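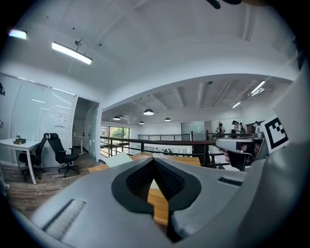 January, started 9.30

Limewash trial, batch 2. Same putty as before (the Peststead tub, lid had been left off a bit, skin on top, scraped it). 500 g putty to 2 litres water, sieved through the old tights. Xolani says double the water. Tried his way on the back of panel C — too thin, ran straight down, but it did go on evenly where the brick was damped first.

Damping matters more than the mix, I think. Panels A and B sprayed and left 5 min, D left dry. D dusting already when rubbed with a thumb. Will not bother with D again.

Ochre: Garnet's sample from Gumede is much stronger than the last bag. Halve it. Soak the pigment overnight in warm water next time, there were specks in B and they streak when the brush drags over them. Looked fine wet, horrid dry.

11.40 second coat on A and B. First coat still a touch cool to the hand on B, went ahead anyway. Probaly a mistake.

Swatch cards: Dirk wants them on tinted paper so the off-white reads as off-white for the Dralosgate people. Fair point. Paper cockles as soon as wash goes on it though. Try sizing it first, or paint onto lining paper and stick that down.
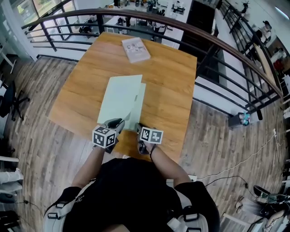 Pale green sheet on the table, two grippers.

Brushes — the wide one is shedding, 30 hairs at least picked out of panel A. Hendrik has a flat one he'll lend if it comes back clean. Rinse in water, then a drop of vinegar, then water again. No leaving it in the bucket over lunch (me, last time).

Afternoon: A has gone chalky white with a bit of bloom at the top edge. Nice. B patchy, as expected. C after three coats nearly as good as A, so Xolani may be right after all, just slower. Do a fourth coat tommorow before telling him.

To get: more putty, goggles (the old ones are scratched to bits), something better than tights.

Ask Sibusiso whether the Dralosgate wall has had cement paint on it. If so none of this sticks.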